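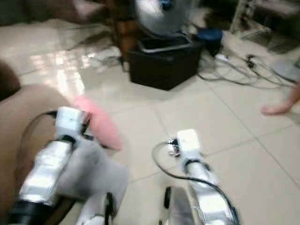
On Wednesday the Aklow list owner wrote:

> Before you go rewriting the planner, are you sure the blur is your
> problem? We had the same complaint on our setup and spent ages tuning
> exposure. The real trouble was that the head frames and the joint
> states were stamped by two different clocks. When the arms hold still
> you never see it. As soon as they swing, every mask lands where the
> gripper used to be. Can you post your offsets, and a few frames from
> the middle of a move?

Okay, you called it, and I'm a little embarrassed! I went back through the Trukitz logs last night (well, until 2 in the morning) and the head camera was running 11 frames behind the wrist encoders at the worst point. At rest it all lines up beautifully, so my calibration check passed every single time I ran it and I kept blaming the segmenter.

What I do now is stamp everything on arrival with the controller's clock, then have the planner ask for the arm pose at the image's time instead of just grabbing the newest one. It's a tiny change, maybe a screenful of code, and the self-mask (the bit that cuts our own arms out of the image before we look for stuff to pick up) stopped chewing holes in whatever was next to the fingers. Plastic bags are still a pain, though.

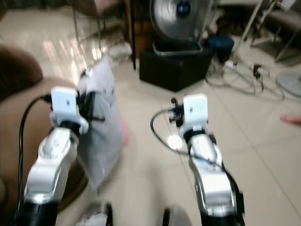
The other half of it is that the tracker was treating every frame as equally good. I added a blur score, and anything under the cutoff still updates the arm mask but doesn't get to create new objects. Before that I'd get a fresh "object" every time the left arm moved fast, plus the cables, plus the shine on the tiles. One run ended with track number 2449 on a floor you could tidy by hand in a minute. So yeah, the numbers are a lot saner now.

A couple of things I'm still stuck on, if anybody has ideas:

The cutoff is one fixed number. It works in the living room and falls apart as soon as the light changes. Does the Pivilier branch do anything smarter, or is it fixed there too?

Feet. People wander through barefoot and I want a hard stop zone around them even in frames the blur score rejects. Right now I let the person detector skip the filter completely, and I get false stops from it. I can live with that for now, but it makes for very slow evenings.

Also, I tried the Chien smoother on the arm path with 4 waypoints and it was nice and gentle, but it ate so much time per cycle that I turned it back off. If you got it running faster, please tell me how!

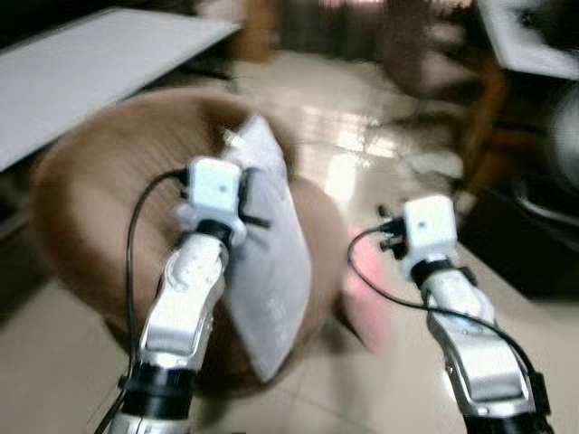 Both arms in mid-move, pillow and round brown thing behind them.

I'll push the clock patch once I've cleaned up the logging, it's pretty ugly in there at the moment.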